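4.3 Replaying drawer episodes through the new planner

Okay, so this is the part of the paper I had the most fun with. Once Dislow (our grasp and motion planner) was talking to the perception node without dropping messages, I wanted to know how it behaved on furniture that fights back a little. Drawers are great for that! They only move one way, and if your estimate of the pull direction is off by a few degrees you spend your evening watching the force term climb.

The setup is the same as in 4.1. Zorkunwood handles the camera stream and gives us a depth guess plus a confidence map, and Dislow takes both and plans 9 waypoints ahead. We replan every 200 ms — I tried going faster, and all I got was a jittery wrist and a hot laptop. The training pool is 4000 short episodes, and we held out 51 for the tests in this section. Sudheer Subramaniam wrote the replay tool that lets us push any held-out episode through the stack offline, and I can't overstate how much time that saved me (I used to rerun everything by hand, usually on a Friday, usually badly).

One thing I changed along the way is how we mask the fingers. The older Poduval code used a fixed mask, a big trapezoid at the bottom of the view, and it threw away a lot of perfectly good tabletop whenever the fingers were open. Now the mask is rendered from the current finger width, so the planner gets that strip back. It's a small patch, maybe an afternoon of work, but depth near the contact point got a lot cleaner. 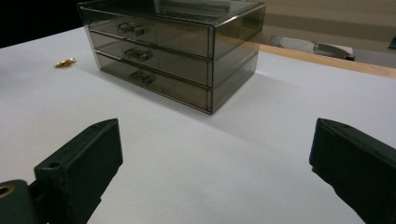
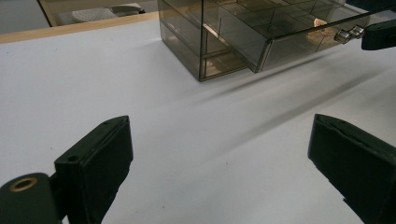
Figure 6. Views of the tinted drawer unit on the white table.

The depth guess is where see-through plastic really hurts us. Zorkunwood was tuned on cardboard and painted wood, so a surface that lets light through gets two answers, one for the front panel and one for whatever is behind it, and the network likes to split the difference. With the drawer partly open it gets worse, as the dividers inside show right through the front and side panels and each one adds an edge that the depth head wants to believe in. My fix was pretty blunt: wherever the confidence map has two peaks, keep the nearer one and let the planner slow down until the fingers report contact. Cullero, our older baseline, has no idea of a second peak at all, so I ran it with the same slowdown to keep things fair. I also tried averaging over several views before the approach, and I'd like to go back to that, but the bookkeeping between Zorkunwood frames and Dislow waypoints got messy and I left it for the next version.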